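Keep the Mending Counter

July 11, 2005

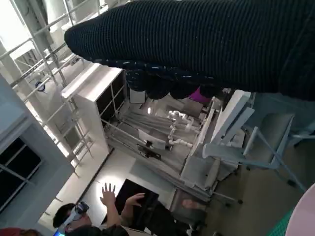

Dark ribbed knit, close up.

The town of Kestusmont has 2,344 residents and one place where a person can get a sweater fixed. It is a counter at the back of the Fontes dry goods store, open two mornings a week. In December the store plans to close it and use the floor space for luggage.

I think that is a mistake, and I say so as someone who has no stake in the store beyond a few pairs of wool socks.

The case for closing is easy to state. A new sweater at the outlet on the highway costs less than an hour of skilled labor. Luana Bittencourt, who runs the counter, charges by the hole and often spends longer on a cuff than the price covers. On paper she loses money for the store every week.

The paper leaves things out. People who come in for a repair walk past the thread, the buttons and the work shirts, and many of them buy something. I did it again last Tuesday. Nobody drives in from Ukis to look at suitcases.

There is also the matter of what we wear. Ribbed cuffs and elbows give out first, and the rest of a good sweater can last another ten years. We have gotten used to throwing the whole thing away over a hole the size of a dime. My father wore one cardigan through most of my childhood — it had three different blues in the elbows by the end — and he was not a poor man. He thought it was a good cardigan.

The store could raise the price. I would pay double and so would most of the people I see in line. It could also let Mrs. Bittencourt teach an evening class and charge for that. Either one ought to be tried for a year before the counter comes out.

The manager tells me no final decision has been made. Letters can be left at the front register.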